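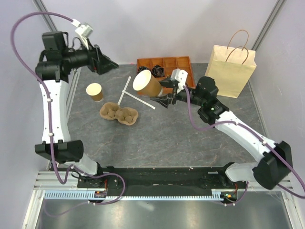
Okay, so I finally got my hands on the Flonen two-arm kit from Hayashi, and I've been having way too much fun with it! I paid 3,044 for the set, both arms and the rail, and had it going by Wednesday night (the manual is almost 281 pages, so I skipped a lot).

Coffee run at the Flonen bench. The right arm has one paper cup over on its side, the other cup is standing by the carrier, and the bag is waiting at the back.

My favorite bit so far is the grippers. Christos Politis wants to try his Vonness set on the same job in December, so more pictures then!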